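# Tabletop odds and ends: a README for my little table folder

Hannelore Haberkorn
26 Apr 2022

Hi! If you've landed in this folder, you probably got the link from me or from somebody at the Dusbridge craft swap, and you want to know what's in it and what you may do with it. Short version: pictures of my work table at different stages, plus my notes on keeping a felt-covered top in decent shape. Help yourself.
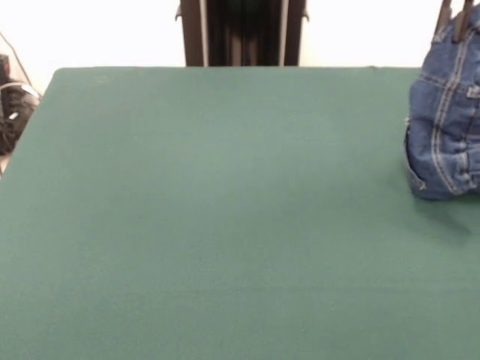

I started the notes in November, after I'd covered the table for the second time and couldn't remember a single thing I'd done the first time. So this is mostly me talking to future me. If it helps you too, great!

## What's in the folder

- `table/` has the pictures, sorted by the day I took them
- `notes.txt` is my running log (spelling not guaranteed)
- `covering.txt` is the how-to, written up properly, or as properly as I get
- `old/` is stuff from the Zolavcombe apartment, with the smaller table. You can skip it unless you like looking at bad lamps.

## About the green

Everyone asks, so: it's a dark green that leans a bit blue. I went back and forth between that and a plain gray for weeks. Gray hides lint better, I'll give it that, but I sit at this thing most evenings and I wanted a color I liked. Small pale things like buttons, beads and bits of paper stand out nicely against it, and black thread vanishes completely, so I keep a white dinner plate handy for anything dark.

The color shifts a lot with the light. In my pictures it can look more teal than it does when you're standing next to it, so please don't match fabric from the screen. I did that once with a Fernandes sample card and ended up with 2 yards of something closer to spinach. (It's now a very nice bag.)

## Covering a table with rounded corners

Square corners are easy, you fold them like a present. Rounded ones want to pucker. What works for me is cutting the fabric with plenty to spare, pulling the long sides tight first, and then working into each corner with lots of tiny pleats on the underside. I do 11 pleats per corner. With five or six you get little points you can feel with your thumb, and once you've felt them you can't stop feeling them.

Let the fabric lie flat overnight before you start. Mine came off the roll with a crease down the middle and I didn't wait, and I was steaming that crease out for a month.

## Cleaning

Lint roller, every time, before anything else goes on it. For crumbs I use the soft brush from an old Lernico dustpan set and go one direction only. Don't scrub. If you spill tea, blot, walk away, come back and blot again. I've had around eight spills so far and only one left a ring, and that was the one I rubbed at like a crazy person.

I clear the whole thing off at the end of the week, even if it all goes straight back. It's a pain, but that's how I found my good needle.

## Known problems

- File names are a mess before the new year. Some have the date, some just say "table".
- Whites aren't consistent. The wall behind the table is plain white, and in some pictures it comes out creamy or washed out.
- I never wrote down how much fabric I used the first time. Sorry!

## Using this stuff

Use any of it for anything you like. A mention is nice but I won't chase you. If you cover a table of your own, send me a picture, I'd love to see the corners.

Recent items

- Sorting buttons without losing your mind
- Felt or wool? A few swatches compared
- Dusbridge craft swap: what I brought home
- The Zolavcombe table, one last time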